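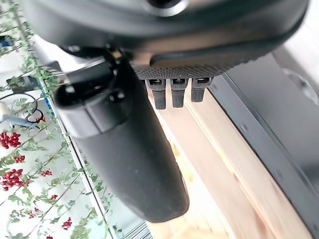 **Clikutora cell: hand setup and care FAQ**

Last revised Aug 1, 2024

**Who can work on the hand?**

Anyone who has signed the Dirnivar lockout sheet. Two people are needed when the hand comes off the arm.

**How often does it get cleaned?**

Every 51 operating hours. Use a dry lint-free cloth on the shell and a soft brush on the textured pad below it. No alcohol on the fingertips. It dries out the surface and they start to slip.

**The thumb stops short when it closes. What do I check first?**

Power down and look at the hinge block at the base of the thumb. Dust packs in there. Brush it out, then move the thumb by hand through its full travel. If it still catches, leave the screws alone and open a ticket with Restrepo.

**Do I need to recalibrate after cleaning?**

Only if a finger or the thumb was removed. Run Dredance from the cell menu and pick "Hand, full." It takes around 83 seconds. Keep your own hands out of reach until the menu comes back.

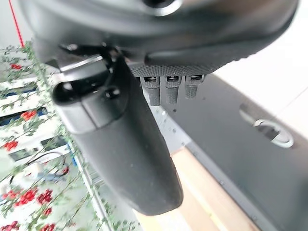 If it ends with a thumb offset error, run it once more. A second error means the thumb is not seated.

**Where do I find the cycle count?**

Under Service, then Hand. Write it in the log each time you clean. The last full service was done at 1,533 cycles.

**Can I swap the fingertips between positions?**

No. Each one is matched to its joint in the settings file. Bag them separately if they come off.

**When is the next full service?**

September. The cell will be down for one shift.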